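9/26/11

Pump log for the Graltbridge well. Pressure switch cut in at 28 psi this morning and cut out at 47. The gauge on the tank tee reads high, so I put the test gauge on the hose bib and got 26 and 45. I'm using the test gauge numbers from now on and have crossed out the column for the other one.

Cycle time is the real problem. With the kitchen tap fully open the pump ran, stopped, and ran again before a bucket was full. In May the same test filled 3 buckets per cycle. The tank has lost most of its air charge. Shut off the breaker, drained the tank at the bottom valve, and checked the precharge at the Schrader valve: 6 psi. It should be 2 under the cut-in. Brought it up to 24 with the hand pump and put soap on the valve core. No bubbles after 5 minutes. Either the core leaks only under load or the bladder is passing air into the water. The water from the valve was clear, and no water came out of the air side when I pressed the pin, so the bladder is at least not split.

Refilled, breaker on. Pump ran continuously to cut-out and held. Repeated the bucket test and got 3 again.

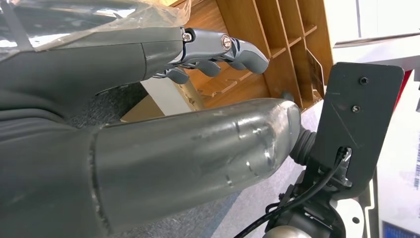
Jurčo came by for the tank wrench and was told the numbers. The opinion from that side was that a bladder never drops that far over one summer unless it has a pinhole, and that I would be pumping it up again before the first frost, so why not order the tank now while Avamance still had the old thread size in stock. I said a tank costs money and air is free. Jurčo said the pump is the part that costs money, and short cycling is what kills it. I can't argue with that one.

Looked at the Avamance list after supper. The tank I have is no longer on it. The replacement has the same drawdown and a wider base, which means moving the floor bracket. Did not order. Plan is to read the precharge again in 5 days with the tank drained, and if it has dropped by more than 3 psi, order.

Other items. Replaced the sediment cartridge; the old one was brown on the outside third only. Iron stain in the toilet tank is the same as before. Put tape on the check valve union at the Skirnau side, where there was a white crust but no drip. Hour meter passed 1000 today, so the motor leads are due for a resistance check. Need fresh batteries for the meter first.

Left the pump house light on, went back out and shut it off.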